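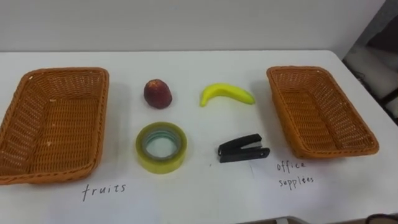 The practice table at Prurkonholm, set for a sorting round.

Home | Working Life | Interviews | Newsletter | Contact
Last updated: May

Seija Kokkonen was eating a cinnamon bun when I found her, and she made me wait until she'd finished it. Fair enough! She has worked returns at Prurkonholm for years, and break is break.

Returns is the room where everything customers send back gets opened, looked at and put where it belongs. On a busy shift that used to mean 465 boxes for her and the person next to her. "You go home and you sort the cutlery drawer in your sleep," she told me. "My husband thought I was angry at the forks."

Now there's an arm on trial, running on software called Witska, and Seija is one of the people teaching it. I asked whether she'd volunteered. She laughed (loudly, people turned around) and said her supervisor had asked who was patient, and everyone had looked at her.

The teaching starts small. Two baskets, two handwritten labels, a few things on a white table. "I thought it was a joke, I really did. I've got a forklift license and they want me to watch fruit."
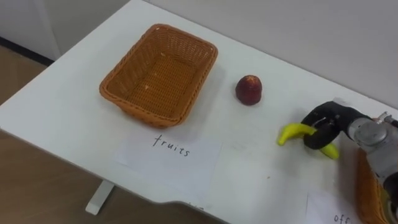

Banana in the gripper, with the red fruit still on the table.

But she got into it. She keeps a notebook of every round that goes wrong and what she thinks happened, and after 167 rounds she has opinions. Strong ones! Shiny things are trouble, she says, and so is anything that rolls. She also wants the labels written bigger, and has said so more than once.

I wondered how the others felt about it, so I went and bothered Arsalan Awan, who plans the shifts. There are 32 people on his list, and he didn't pretend they were all thrilled.

"The first week, I got one question, over and over – whose job is it taking?" he said. "I told them what I'd been told, that no one's contract changes during the trial. Some believed me. Some are waiting to see it in writing, and I would too."

What has changed already is the day itself. Seija spends 40 minutes of each shift at the practice table, and somebody has to cover her spot at the belt. That caused some grumbling until Arsalan started rotating it. He'd like more people trained, partly so it doesn't all hang on one notebook.
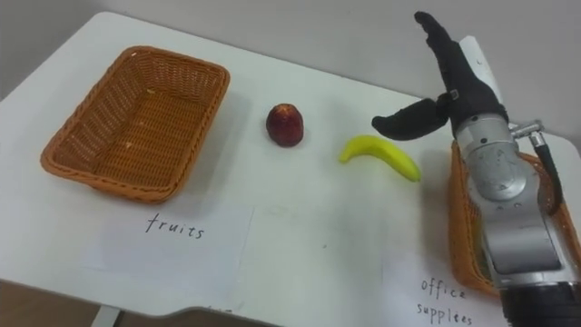
A black-gloved hand on the arm, raised by the banana.

I asked Seija if she thinks of the thing as a coworker. "No. A coworker brings coffee." Then she thought about it some more. "I do talk to it, though. I say 'come on, come on' like I'm parking a car."

Her real worry is the quiet. She likes the chatter at the belt, the radio fights, the odd things people send back (a single ski boot, once). If the simple sorting goes to a machine, she figures she'll be at a screen checking the hard cases, and she isn't sure she wants to sit alone all day. Her shoulder would like it, she admits. She's asked for the screens to go next to the belt, and Arsalan has put that in his trial notes.

The buzzer went for the end of break and she was up before I'd closed my notebook, brushing sugar off her sleeves and asking if I wanted the last bun. I did.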